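Clearance rules for a two-arm bench cell
Posted in Workplace Rules and Standards, 2024-04-20

norkwood_lab
Our department is preparing written rules for a bench cell in which two arms handle household items. The present draft, adapted from the Laston handbook, does not state where the arms must be held before a person reaches in.
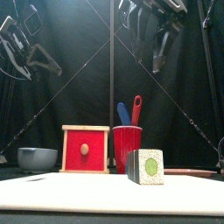
A hold position should be defined in the rules and not left to the operator. We propose that both grippers be raised well clear of the tallest item, which in our layout is the red utensil standing in the cup. Is a height rule sufficient?

Moussa Safety Desk
A height rule is useful but is not a safeguard. An arm that is holding position may still be under power, and the rules should require a protective stop before entry. 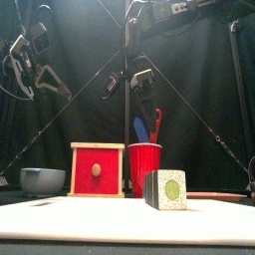

Does a software pause count as a protective stop?
Only if the pause is part of the safety-rated control system and has been validated as such. An ordinary pause command does not meet that test.

Please also record the following:
1. Who may reset the cell after a stop – and from which position.
2. The minimum clearance above the tallest item. Our own sheet says 400 mm.
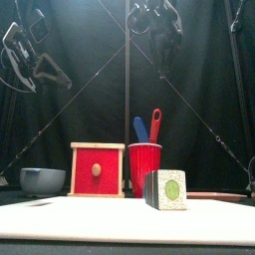

3. The interval between checks of the stop circuit.

arkitz_user56
We just tape the outline of the work area and keep hands out of it. Never had trouble.

Moussa Safety Desk
Tape is a reminder only. It should be listed as a marking, separate from the protective measures,

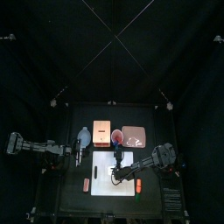 and the risk assessment should be reviewed whenever the layout, the tooling or the task is changed. Our next review is in July.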